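Korkcombe apple growers to open shared cold store in Drevudstead

Sunday, March 10, 2019 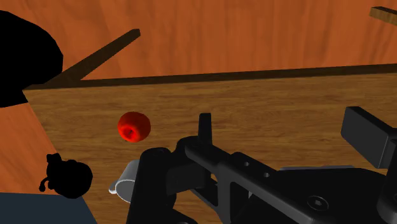
A red apple on a wooden surface.

Apple growers in the Korkcombe valley will have a shared cold store ready in time for this fall's harvest, after the town of Drevudstead approved the conversion of a former feed warehouse on the edge of town.

The building will hold 1000 bins of fruit in four rooms, each kept at its own temperature. Eight farms have signed up to use it in the first year. Most of them now sell nearly all of their crop within weeks of picking, when prices are at their lowest, or pay to truck it to commercial storage 48 miles away.

The growers' association said the long drive has become the biggest single cost for its smaller members. Last year two farms left part of their late crop on the trees after working out that the fruit would not cover the price of hauling it.

"We pick good apples and then hand them over in October for whatever we are offered," the association said in a statement. "A grower with fruit to sell in February is in a different position."

Work on the warehouse is due to begin next month. The roof will be replaced first, followed by insulation and a new concrete floor. Cooling equipment will come from Trorkier, a refrigeration firm that already services the dairy in Drevudstead. The association expects the first two rooms to be running by late August and the other two before the end of picking.

Members will pay by the bin, with a lower rate for farms of less than 40 acres. Growers outside the association may rent any space left over, though they will have to wait until members have booked theirs.

The plan drew some objections when it went before the town in December. People living along the warehouse road raised concerns about truck traffic at night and noise from the cooling fans. The approval limits deliveries to between 7 a.m. and 8 p.m. and requires the fans to be placed on the side facing the rail line — the association had first wanted them at the front, closer to the power supply.

Part of the building will be set aside for a packing line, but that will not be in place this year. Until then farms will sort and pack their own fruit as they do now.

One buyer has already agreed to take stored apples through the winter. Dương, a bakery and grocery with shops in Drevudstead and Korkcombe, said it would stock local fruit until at least the end of January. It currently switches to apples from out of state soon after Thanksgiving.

Growers who want to reserve space for the fall have until the end of May to apply. Forms are available at the association's office in Korkcombe and at the Drevudstead town hall.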